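Slide 4. Dry goods and the bowl habit

Start with the pantry at Drudden. Marta Holovko ran it through July and kept a log of every spill: 60 in the month, most of them corn, rice or lentils poured straight from the sack into the pot.

Mention that the sacks were fine. The pouring was the trouble. Once a sack tips past halfway it comes out in a rush, and whatever misses the pot goes under the stove. 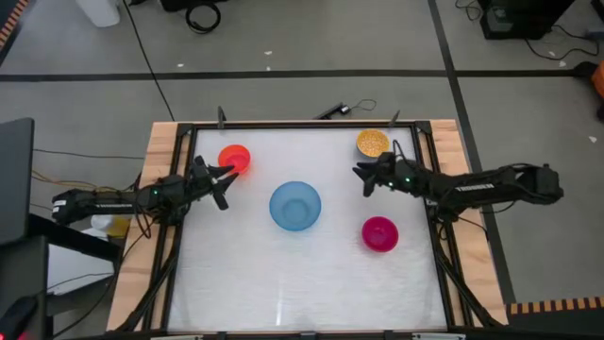 Measuring out before cooking is the habit I want people to take home. Fill a small bowl first, close the sack, put it away, then cook. Point to the yellow bowl with the kernels in it, up in the corner, and then to the big blue one in the middle. The big one is for mixing and stays empty until the small one is ready. Different colors help when several people share a counter. Valentyna Karpenko's group in Trallilville gave each grain its own color and stopped labeling bowls altogether.

Pause for questions on bowl size. If asked: small bowls for one pour, and never fill to the rim.

Slide 5. Costs

Indska paid 828 for the first set of bowls and bins, and 551 for the second, with the lids left out. Say that lids matter for storage and can wait if money is tight.

Skip the Nazarenko comparison if we are running late. Leave 3 minutes for the handout.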